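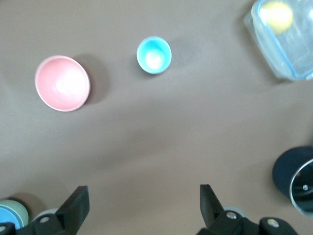

## Bench check before the arm is powered, December

Club: Plolletport Robotics Club, table group
Arm: the one we call Lins
Filled in by: Emerson Trindade

Marks: **OK** = good, **FIX** = must be repaired before next use, **LATER** = can wait. I write comments under the point where I think the next person will need them. Please excuse my long sentences, I prefer too much explanation to too little.

### A. Table and objects

- **A1. Table top clean, no liquid, no crumbs.** OK
- **A2. Only objects from the sorting task are on the table.** OK
 Pink bowl, turquoise cup, the clear container with the yellow ball, dark navy cup. The round things with the light colors at the near left side belong to the task also, please do not put them back in the cupboard.
- **A3. No glass and no ceramic with cracks.** OK
 I touched every rim with my finger. If you find a crack, the object goes in the bin and not in the "maybe" box.
- **A4. Cups that lie on the side are blocked or are placed so on purpose.** OK, with comment
 The navy cup is on its side because task card four asks for it. It has a metal inside, which is heavier than our plastic cups, and if it rolls from the table it can hurt a foot. When the card is finished, stand it up again.
- **A5. Enough free space in the middle for the first movement.** OK
 The middle must stay free until the arm has left its start position. Students like to put one more object there at the last moment. Do not.
- **A6. Small loose parts (screws, washers, pencil tips) removed.** OK

### B. Gripper

- **B1. Both fingers straight, no play when moved by hand with the power off.** FIX
 The left finger has a little play. I could feel it but not see it. Tighten the screw at the base with the short key, a quarter turn, then check again. Please do not use the long key, with it we damaged the thread last year.
- **B2. All visible screws present and fully in.** OK
 Present yes, and in. See B1 for the tightness.
- **B3. Finger surfaces clean.** OK
 Wiped with a dry cloth. Alcohol is not allowed on the pads, the glue becomes soft.
- **B4. Gripper opens to the full width and stops without noise.** OK
 Tested before I found the problem in B1. It must be tested again after the repair.
- **B5. Closing force set to the student value.** OK
 The value is 40 in the Zusari menu. If you see 200 on the display, somebody has loaded the competition profile. Go back to the student profile before any hand comes near.
- **B6. Wrist camera fixed and the lens clean.** OK
 The white shine inside the bowl and the turquoise cup is still strong on the camera picture. It is not dangerous, but the color detection may confuse the cup with its background. I would like to try the ceiling light at half power.

### C. Cables and power

- **C1. Cable at the wrist has a free loop and is not pulled in any position.** OK
- **C2. No cable on the floor where people walk.** FIX
 The extension cord crosses the way to the door. The rubber cover is in room 819, on the lower shelf. Bring it before the students come in.
- **C3. Emergency stop pressed and released, the arm reacts both times.** OK
 I did it two times. The button is stiff in the first millimeters, you have to press with the palm.
- **C4. Power supply label readable, housing not hot.** LATER
 The label is half gone. I will print a new one.

### D. People

- **D1. Line on the floor visible on all sides.** LATER
 The tape is lifting at one corner. It can still be seen well.
- **D2. One person at the stop button during every run, with no other job.** Rule read aloud
 The person at the button does not hold the tablet and does not write the score. In the Ponolley competition this costs a team its run, so it is better to learn it now.
- **D3. Long hair tied, sleeves up, no scarves.** To be checked at the start
- **D4. Nobody reaches over the table while the arm has power.** Rule read aloud
 This is also for the case when the ball jumps out of the container. Press stop, wait for the red light, then take the ball.
- **D5. Safety glasses for the people inside the line.** OK
 Two pairs are scratched but can be used.

### Result

The arm must **not** be powered for students until B1 and C2 are closed. After B1, repeat B4 and write the result here:

B1 closed by: ______
B4 repeated, result: ______
C2 closed by: ______

Open question for the group: the old form had a point about the speed limit and the new one has not. I think it was lost when we copied the table. Until somebody finds the old text, use the slow mode only, and write the chosen speed by hand at the bottom of the page.

E. Trindade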